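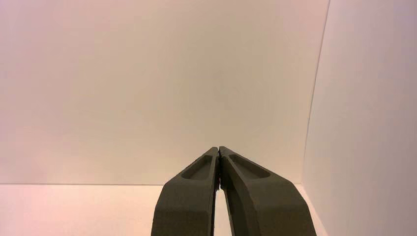

Two dark gripper fingers, tips nearly touching, against a plain pale background.

Concerts > Mitton Recital Hall > Backstage > Piano and platform checklist

Piano and Platform Checklist, with comments
Mitton Recital Hall, main platform. Last walked through 07/09/2021.

Welcome, and thank you for coming in early. We use this list before every solo and chamber recital, and I've left my comments from the last walk-through in place, partly so the next person can see what was found and partly (I admit) because I enjoy writing them. Please mark each item OK, WATCH or FIX, and put your initials on the sheet inside the stage door.

MOVING THE PIANO

1. Caster brakes on, all three legs. OK
Push gently at the tail, with the flat of your hand, and see that nothing rolls. The left front brake is stiff and takes a firm foot.

2. Rolel dolly back in the side bay, strap fastened. WATCH
The strap has started to fray near the buckle. It will do for this program of Schubert and late Brahms, where the piano stays put all evening, but I'd like a new one before the two-piano concert, when everything gets shoved sideways at intermission in a great hurry.

3. Platform edge tape visible from the keyboard side. FIX
Worn away for most of the length of the front edge. Soloists come on looking at the audience, bless them, and they bow a good deal closer to the drop than you would think.

4. Lift gate closed and locked. OK
Key number 2107, on the hook by the stage door. If it isn't on the hook, ask before you go hunting for the spare.

THE INSTRUMENT

5. Lid prop seated in its cup, long stick and short stick both tried. OK
Two people for the lid, always. I know it can be done alone and I know some of you have done it alone.

6. Lid hinge pins all the way in. OK
I go over this one twice when the piano has come back from Đàm Piano Works, as it had this time after a lovely regulation of the action. The pins were fine. The soft pedal is now so even that the slow movement of a Schubert sonata sounds as though someone has turned a lamp down.

7. Pedal lyre and braces tight. WATCH
A small rattle on the right pedal, mostly heard around the middle of the keyboard. It isn't coming loose, but in a quiet Bach sarabande the front rows will notice, and so will any microphone.

8. Humidity at the piano. OK
The Titutero meter read 40 percent. Please leave it on its little shelf in the wing and don't set it on the plate.

9. Bench height screws turn both ways, legs tight. OK
The artist bench creaked badly last December all the way through the Goldberg Variations, repeats included. It has been reglued and I sat on it for a good long while with a cup of tea (off the platform, the tea) and heard nothing at all.

THE ROOM

10. Aisle lights on, both sides. OK

11. Exit doors open fully from inside. WATCH
The rear left door drags on the carpet. It opens, but with 416 seats sold I don't want anyone having to put a shoulder to it.

12. Recording cables taped or under mats. FIX
One loose run crosses the page-turner's path. She or he will be carrying music and watching the pianist, so mat it down, please, even if the engineers say they're only staying for the first half.

13. Music stand lamps, cords and plugs. OK
Take out the old brass lamp if somebody has brought it back. It gets far too hot for loose pages.

14. Latecomers' door closes quietly. OK
A drop of oil did wonders. It used to squeal in B flat, which was bearable in some programs and dreadful in others.

Anything marked FIX has to be cleared before the audience is let in. Anything marked WATCH gets looked at again at intermission, while the tuner is touching up the top octaves, so you'll want to keep clear of the keyboard and speak softly.

Comments (4)

stagelefthelper: Edge tape is done. I used the wide white kind and ran it around the corner too, so it shows from the steps.

alto_in_row_c: That pedal rattle is on the broadcast of the spring recital, I'm quite sure of it! Very faint, in the second encore. Wonderful evening all the same.

pageturner88: Thank you for number 12. I caught my heel on a cable during a piano trio and turned two pages at once. Could we have a mat on the right side of the bench as well?

stagelefthelper: Yes, there's a spare mat behind the dolly. I'll put it down when I do the strap.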